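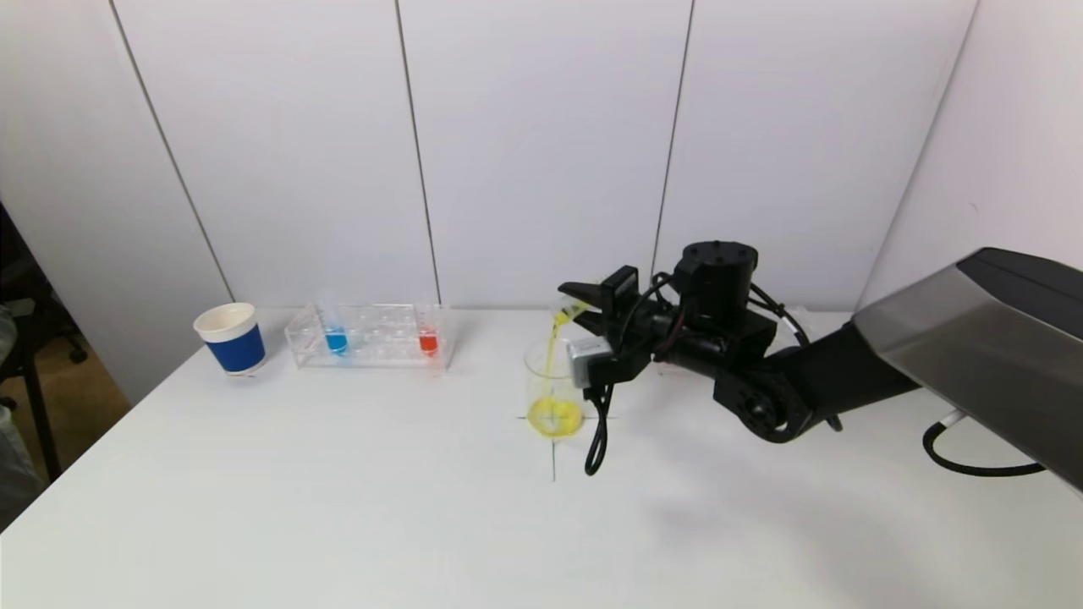 Small tube into a glass beaker, with the cross mark underneath.

Pouring: Notes for the Lindolden Session
Speaker copy. Slides advance by hand. Leave the lights up until the demo.

Opening, three minutes

Hello and welcome. I get to talk about pouring for most of an hour and I am delighted, so let's get going!

Ask the room: who has poured something today? Every hand should go up (coffee, cereal milk, shampoo). Now ask who was ever taught how. Wait a bit. Usually one or two chemists and somebody who worked a bar.

Stay on the first slide. Point to the stream. It leaves the lip of the tube, bends, and then drops almost straight down into the beaker. I love that bend. The liquid starts with a little sideways push from the tilted tube, and gravity does the rest. Tilt a bit faster and the push gets bigger, so the stream lands farther out. All of your aiming happens in that first half inch.

Point to the cross mark on the tabletop. A pen mark costs nothing and it gives the beaker a home. Put it down, pick it up, put it back on the cross. I started doing this in my kitchen with masking tape and I will never stop.

Also mention color. Yellow against clear glassware and a white table is so easy to see. If you're practicing with plain water, put a couple of drops of food coloring in it. People skip this and then wonder why they can't see what their stream is doing.

The clear space, six minutes

Before the fun part, the table. I know, I know — but this is where most spills come from. An elbow finds a bottle, a sleeve finds a beaker.

What I want the room to take home: know where the receiving vessel is and leave a good stretch of bare surface on the side your hand comes in from. On the next slide the beaker is off toward the upper left and there's a wide piece of white tabletop in front of it. Lovely. You can come in slowly, you can stop, and you can back out.

Look at the surface too. Faint smudges and scuffs, a thin gray line near the beaker. That's a table in normal use, and it's fine. What you do want is to know your smudges before you pour, so that a new drip stands out. Wipe first, then look, then pour.
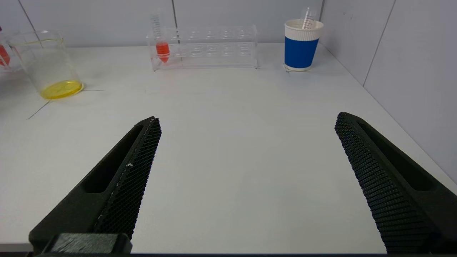
Lindolden Bench Notes, page 7

Clear glass on a pale table is a real pain to see. Get someone to come up and stand at the back wall and tell us where the rim is. They'll squint. Sheet of dark paper behind the beaker, ask again, big difference. (Dark paper is in the blue folder. Bring the blue folder!)

Handout exercise, if there's time: pairs, one tray, one pitcher, 500 mL of colored water. Pour it back and forth until it feels boring. Boring is what we're after. Last August at Birnov we ran this with a group of 93 and went through every towel in the building, so put the towels out before people sit down.

Big to small, ten minutes

This is my favorite section, so watch the clock.

Going from a small tube to a beaker is forgiving. The mouth is wide and you have lots of room for error. Now turn it around. A beaker has a broad rim, and a conical tube has an opening you could cover with a couple of fingertips. Same liquid, same hands, and suddenly it's hard.

Things to say while the next slide is up:

Look at the shape of the stream. It comes off the beaker as a flat band, like a ribbon, and then it turns sharply down at the mouth of the tube. Highlights all along the curl, darker amber where it's thick. I could look at this all day.

Then it runs down the inner left wall of the tube. I like a pour along the wall. It's quieter, it splashes less, and with anything thick it traps less air than a drop straight down the middle.

The tube is upright in a clamp. Please hold your receiving vessel with something other than your other hand. Two moving hands is two things to aim.

Find the numbers. There's a 50 printed near the top of the tube and tick marks running down the side. On the beaker the printing is faint and we're reading it backward through the glass, but there's something like "APPROX." on it. Yes! Read that word out loud! Beaker markings are a rough guide. If the amount matters, trust the narrower vessel, where a small change in volume makes a change in height you can see.

And the droplet at the lowest point of the beaker, down at the left. There's always a bit that stays behind. With syrups and oils it's a lot. Weigh the beaker before and after if you need to know what you delivered.
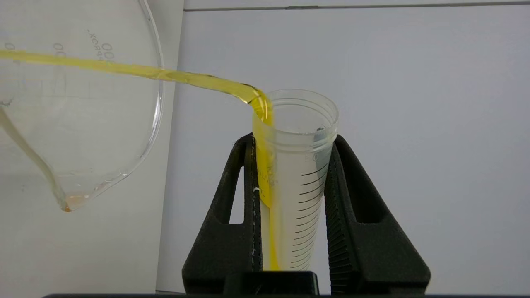 Drips and How to Stop Them, eight minutes

Live demo. Ruka pitcher on the left, the old Lozano jug on the right, tray under both.

Pour slowly from the Lozano. It dribbles down the outside every time. Let people groan. Then pour the same water a little faster and the dribble goes away. A slow stream clings to the lip and follows it around. A quicker one breaks free.

Then show the finish: roll the lip back upright in one go, touch it to the rim of the receiver, lift away. Do it again, slower. Do it from the side so the left half of the room gets a view.

Someone will ask about glass rods. Yes, pour down the rod, works beautifully, there's one in the box. Let them try.

Questions, however long we have

Likely ones: funnels (good, vent them), honey (warm it), 600 mL beakers filled to the brim (please don't). Refill the pitcher during the first question. Spare towels are under the front table.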